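Frontlader (Waschmaschine)

Als Frontlader bezeichnet man eine Waschmaschine, deren Trommel um eine waagerechte oder leicht geneigte Achse rotiert und durch eine Öffnung in der Vorderseite beschickt wird. Gegenstück ist der Toplader mit Einfüllöffnung an der Oberseite.

Aufbau

Die gelochte Innentrommel läuft in einem Laugenbehälter, der über Federn und Stoßdämpfer im Gehäuse aufgehängt ist. Gegengewichte aus Beton oder Gusseisen begrenzen die Auslenkung beim Schleudern. Die Tür schließt gegen eine Manschette aus Elastomer — sie gleicht die Bewegung zwischen Behälter und Gehäuse aus. 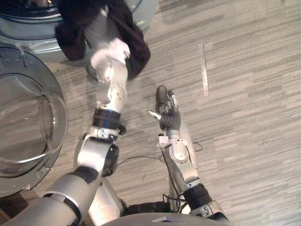 Der Antrieb erfolgt über einen Riemen oder direkt auf die Trommelwelle. Mitnehmerrippen heben das Waschgut an, bis es in die Lauge zurückfällt. Die mechanische Reinigungswirkung hängt von Fallhöhe, Beladung und Drehzahl ab. Bei zu hoher Beladung verkürzt sich der Fallweg, und die Durchflutung nimmt ab.

Wasserführung

Das Wasser gelangt über Magnetventile und die Einspülkammer in den Laugenbehälter. Den Füllstand erfasst ein Druckwächter oder ein analoger Drucksensor. Eine Pumpe mit vorgeschaltetem Flusensieb entleert den Behälter. Da die Trommel nur teilweise eintaucht, ist der Wasserbedarf in der Regel geringer als bei Bottichmaschinen mit senkrechter Achse. 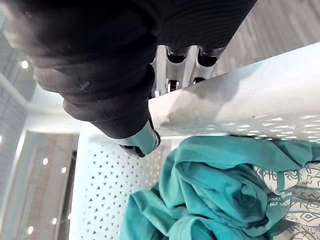

Aufstellung

Frontlader erfordern einen ebenen, tragfähigen Untergrund. Die Stellfüße werden nach dem Ausrichten gekontert, die Transportsicherungen vor der ersten Inbetriebnahme entfernt. Auf Holzbalkendecken können Resonanzen auftreten, wenn die Schleuderdrehzahl nahe an einer Eigenfrequenz der Decke liegt.

Siehe auch: Toplader, Wäschetrockner, Waschtrockner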